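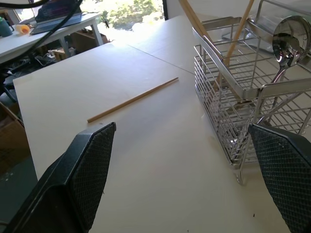 Unit 6: Daylight in Work Rooms
Course notes, Building Basics 2

Reading for this unit: the Hirisgate handout, pages 3 to 9. Bring a tape measure and a light meter to the November session.

Side light and depth

Most work rooms get their daylight from one wall. The level is high at the window and drops fast as you move back. A common rule of thumb says useful daylight reaches about twice the height of the window head above the floor. If the head is at 205 cm, expect useful light to a depth of a little over 4 m. Past that point the electric lights will be on for most of the day.

Raising the window head does more for the back of the room than making the window wider. Width helps with the view and with evenness along the wall.

Glare

Glare comes from contrast. A desk can have plenty of light on it and still be hard to work at if a bright patch of sky sits right behind it. Pale, matte surfaces spread light in many directions. Glossy ones send back a mirror image of the window. A very white surface close to the glass can still be too bright to look at for long, even when it is matte.

Place desks so that the line of sight runs parallel to the window, at 90 degrees to the incoming light. Right-handed writers usually prefer the window on the left, where the hand does not shade the page.

Surfaces

Ceilings should be the lightest surface in the room, then walls, then floor. In the Gastano school plan, the ceiling was repainted white and the dark brown back wall was left alone. Readings at the rear desks hardly changed. Painting the back wall would have been the better first step.

Exercise

Use the Rivero room plan. Mark the window head height and draw the useful daylight line. Take or estimate readings at 3 points: near the glass, mid-room and at the back wall. Write 2 short paragraphs on where you would put the desks and what you would paint.

The Tomić plan is optional and has windows on both long walls, so draw a line from each side.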